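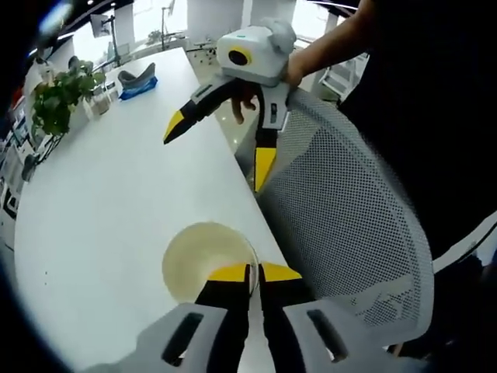 Hand-held grippers, the fingers, and the great pad argument

Workshop Builds > Grabbers, arms and automation

tunov_tinkerer
Right, an update on the pair of hand-held grippers I've been on about since June. Both go together now without swearing. Black fingers, yellow pads, light grey housings, and they close with a nice even squeeze. We've had them out on the long white table and the bowl is my favourite thing to practise on, because you only have to get hold of the rim and the shape does the rest.

What I can't settle is the pads. I've cast them in a soft rubber that Petridis recommended and they grip lovely but they pick up every bit of fluff in the building. Anyone gone harder and regretted it?

Lulico
Went harder, regretted it. Fine on mugs, hopeless on anything thin. Stay soft and wipe them down.

pumix_paul
Disagree with Lulico (sorry!). Soft pads hide a sloppy linkage. If your fingers don't meet square you'll never notice until you try something light, and then you'll blame the rubber. What's the play at the tip?

tunov_tinkerer
Haven't measured it, I'll confess. It feels tight? I know, I know.

Nektarios Makris
Feel is no use, get some feeler gauges. And try paper cups before you change anything. A bowl is heavy enough to forgive you. Paper cups forgive nothing – squeeze a touch too hard and the rim goes oval.

tunov_tinkerer
Cups it is then. I've put the longer write-up on my build page and I'm pasting the cup bit below so you lot don't have to go hunting.

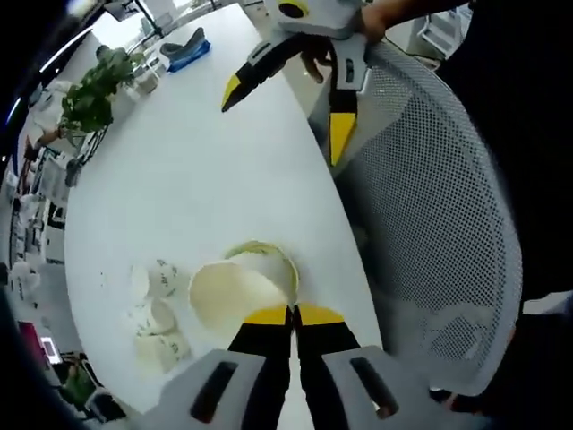

Reading time: 5 min

Cups, Tuesday evening. Picking one up when it's on its side is a different job from taking it upright. I come in low with the fingers nearly together and go for the rim, and the tips want to be level or the whole thing rolls away from you. I set myself 100 goes and gave up at 53 with a sore thumb, so the trigger spring is coming out and a lighter one is going in. Pads stay as they are for now.

pumix_paul
So you're keeping the soft pads AND weakening the spring? You'll lose your grip on the bowl.

tunov_tinkerer
Maybe! But my thumb gets a vote.

Lulico
Lighter spring is right. Mine's been on for around 20 weeks and it still opens fully every time. Put a dab of dry lube on the pivot while you've got it apart, not oil, oil creeps onto the pads.

Nektarios Makris
I'd leave the spring and make the trigger longer. More leverage, same return. You can print one in an evening and if it's horrible you've lost nothing.

pumix_paul
That's a better idea than mine, annoyingly. Still want to see the feeler gauge numbers though.

tunov_tinkerer
Longer trigger is on the printer as I type. If it clears the housing I'll put the drawing up here, and yes Paul, I'll borrow some gauges.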